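Shared Room Safety Checklist, With Comments
By Jiahui Liao
May
6 min read
14 comments | 27 shares

I love a good walk-through. Give me a clipboard, a quiet Saturday and a room full of cords and I am a happy woman! We did the whole ground floor at Jolcombe this time, 1,278 square feet of it, and I've written up the checklist the way we use it, with my comments under each item so the next person knows what we were thinking. Shaohua Cao checked it after me and argued with two of the items (he was right on one).

FLOOR AND CORDS

1. Power strips sit flat and away from chair casters.
Needs work. We have strips out on the open floor with cords running between them, and that's the first thing I'd fix. Push them to the wall side wherever the cord will reach.

2. No strip plugged into another strip.
Check every one by following the cord with your hand all the way to the outlet. Takes a few minutes, worth every one of them.

3. No cord hangs from a table edge into a walkway.
Needs work at the big table. The far right corner is the one to look at. A clip under the tabletop would sort it out, and Lilell sells a nice flat one that comes off without leaving glue behind.

4. Walkways stay clear to a width of 90 cm.
Measure it with the chairs pulled out, please! Everybody measures with the chairs tucked in and everybody passes.

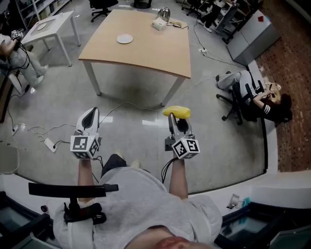 TABLES AND HOT DRINKS

5. Kettle stands well back from the edge, on a level surface.
Pass. It's toward the far side of the table and I'm very glad about that.

6. Kettle kept apart from chargers and charging cables.
Needs work. Shaohua wanted to mark this one "watch" and I wanted "fix," and we went with fix. Chargers belong on the side table. Water and chargers should each have their own spot, and we have plenty of tables to go around.

7. Sponges and cloths go back to the sink after wiping up.
Ask whoever wiped last. Also swap the sponge out more often than you think you need to.

8. Bottles have their caps on and stand away from electrical gear.
Glass ones especially. Broken glass on a hard floor travels an amazing distance, I once found a piece two rooms over.

9. Table legs steady, no rocking.
Lean on each corner in turn. The Jutell tables have a little screw foot you can turn by hand, such a good design, and I wish all of ours had it.
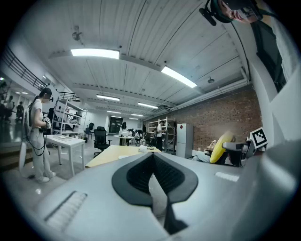
SHELVES AND UPPER LEVEL

10. Heavy boxes on the bottom shelves, light ones up top.
Lift one end of each box before you decide. I got a surprise with two of them.

11. Shelving fixed to the wall or weighted at the base.
Give it a gentle push at shoulder height. If it sways, write it down and tell me the same day.

12. Nothing stored on or leaning against the upstairs railing.
Look at this from below and again from upstairs. A pen rolling off is no big deal, a tape dispenser is.

13. Glass walls can be noticed at eye level.
New item, added at Shaohua's request after he walked into one at his last job. A strip of dots does it.

CEILING AND LIGHTS

14. All light fixtures working, no flicker.
Turn everything on and wait a bit before you judge. Check the big tubes first, then the smaller fixtures toward the back.

15. Ceiling devices and pipes free of anything hung on them.
No decorations, no cords, no coat hangers. Yes, I know the party streamers looked great.

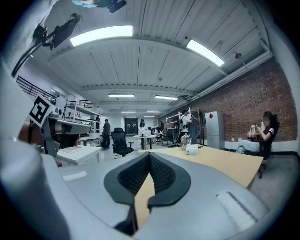

CHAIRS

16. Casters roll freely and all of them touch the floor.
Turn the chair over if you can. Hair and thread get wound up in there and it's weirdly satisfying to pull out.

17. Backs and armrests tight.
Sit down, lean back slowly, listen. We set aside $350 for chair repairs this year and I'd love to spend it on the ones people like best.

18. Chairs go back to a table at the end of the day.
Mostly a habit thing. The carpet edge is where they tend to drift, so look there first.

Hand the finished sheet to me or leave it in the Liao folder by the door. Items 1, 3 and 6 get checked again next Saturday, and Shaohua is bringing the clips.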